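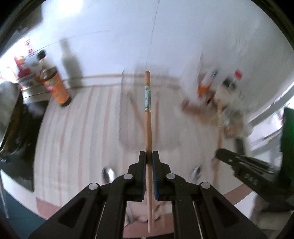

Table setup moves to the new arms in December

Starting in December, the sorting and laying out of chopsticks, spoons and serving utensils at the Kosta kitchen will be handled in part by the Plelteo arms. The arms come from Skamach and have been learning the job from our own staff, who work through it by hand with a pair of grippers while the motions are recorded. Chopsticks have taken the most practice. They are thin, they roll, and the ones with a paper band have to be picked up without tearing it.

Ramil Manalastas, who runs the prep side, asked us to set out what changes and what doesn't.

The morning setup shift now begins at 6 and has 3 people on it. From December it will have 2 people at the tables and one person looking after the arms. The hours stay the same, and so does the pay for everyone now on the shift. The person with the arms loads the utensil holders, clears anything that gets dropped and stops the machine when it needs stopping. That job will rotate, so everybody on the shift has to do the training. It takes two afternoons and is paid as regular time.

Cooking, plating and anything involving hot pans or glass stay with people. Skamach has asked if we would try bottles later on. Ramil has said no for this winter, and the question will come back to the staff meeting before anything is agreed.

Lorna Pangilinan has recorded over 15 hours with the grippers so far, more than anyone else in the building. Her advice is to slow down before closing the fingers and to keep your elbows in. "My wrists were sore the first week," she said. "After that I lowered the chair and it was fine." If your hands or wrists hurt, tell Ramil and take a break from recording. You don't need a note.

Amado Saludo raised the point that setup has been the quiet part of the day, when new hires get to know the kitchen and ask their questions. He doesn't want to lose that. For now, new people will spend their first mornings at the tables with him and will not be put on the arms until they have finished a full month.

Niilo Kauppinen from Skamach will be on site for the first two weeks — look for him near the dish return. Faults go to him while he is here and to Mirko Lo Presti after that. Please write down what the arm was holding when it stopped, even if you got it going again yourself. The fault book hangs by the door to the Kwan storeroom.

Training sign-up is on the sheet next to the schedule. Afternoon slots fill first, so put down a second choice.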